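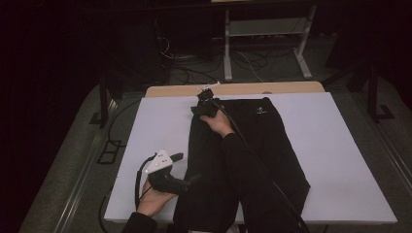

Black clothing is what made us send our first pair back, according to a reader at Nakajima, who wrote in after the short version of this review went up and asked whether the cables and the dark fabric were as much trouble for us as they had been for them. The cables were. The fabric was at first, and the section on lighting below is longer than it was going to be for that reason.

Ramholm hand-held gripper pair, long-term review

We bought one pair of the Ramholm grippers to record cloth handling: folding, flattening, turning sleeves and legs the right way out. The plan was to collect demonstrations by hand and train a folding policy on them, with no robot in the room during recording. Before this we used the older Ledo pair, and most of my comparisons are to that.

In total we recorded 2298 episodes and kept the great majority. An episode for us is one garment from spread out to folded, or one partial task such as bringing a hem up to a waistband.

What you get

Two grippers, left and right, with their cables, spare finger pads, a bag of screws and a printed sheet of instructions. The sheet covers assembly well and calibration badly. Plan on a morning for setup. The second time we did it, after moving to another table, it took 29 minutes.

Each gripper is held in one hand and closed by squeezing. The jaws run on a bar linkage, and the pivots have brass-colored eyelets. I had expected the linkage to loosen with use. There is a little more side play in the left one than when it was new, and the finger position reading has stayed good enough that we have not had to correct for it.

Grip on cloth

On thick cloth these are very good. Sweatshirts, track pants and towels can be picked up by an edge on the first try most of the time. Thin shirts are harder. The fingers tend to push a thin layer away before they close on it, and you learn to come in low with one finger under the edge. That takes a new operator a day or so. Discard the episodes from that day. We left ours in for the first training run and the policy learned the fumbling along with everything else.

The Ledo fingers are narrower and do better on a single layer. They also slip more when you pull a garment tight between two hands, and pulling tight is most of what folding is.

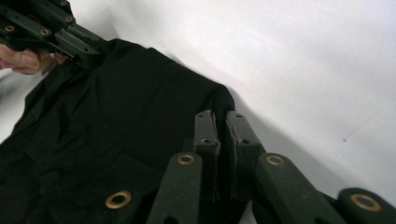
Page last changed: April. Added notes on pads and dark garments.

The pads wear. We changed ours after each block of sessions and are on the last of the spares. Ramholm sells them only in packs of 10, at a price I think is too high for small pieces of rubber. We tried cutting our own from sheet material and they worked about as well, provided the edge at the fingertip was trimmed straight. A ragged edge catches on knits.

Weight and comfort

The weight is fine for the first hour. After that the thumb gets tired, more on the left hand than the right in my case. We settled on blocks of 11 episodes with a break between them. Quality drops if you push past that, and you can find the point in the recordings where the operator stopped caring about corners.

Cables

This is my main complaint. Each gripper has a cable, and a cable that crosses the work area ends up in the data. It can also drag on the cloth and move a fold you have just made. Leading each one off the side of the table nearest its own hand helps. An overhead hook helps more, though you have to supply it yourself. A wireless version would be worth paying extra for.

Dark garments

Black cloth on a white surface gives a clean outline and very little inside it. In our early recordings the folds were close to invisible and the policy could find the edge of a garment but had no idea which layer was on top. Turning the exposure up washed out the table and cost us the shadow at the hem, a useful cue.

What worked was moving one lamp down low to the side so that the wrinkles showed, and leaving the exposure fixed. We also recorded more dark garments than their share of a normal laundry pile. Long black sleeves on the operator are a separate matter. They run together with black cloth in the overhead view, so we now keep both kinds of episodes and tag them.

Software

The recorder does its job. It starts quickly, it warns you when a stream drops, and it writes files that our own loader could read after a small change. The labeling screen is slow, and we do our labels in Nokard instead. Export between the two lost the left and right tags until we renamed the fields. If your counts look doubled on one hand, check that first.

Should you buy it

If your task is cloth, and you have a fixed table where the cables can be led away properly, yes. If you mostly handle thin fabric, borrow a Ledo pair and try both before ordering. For rigid objects I have no opinion, as we did only a few cups and boxes and never trained on them.

We are ordering a second pair, along with two packs of pads.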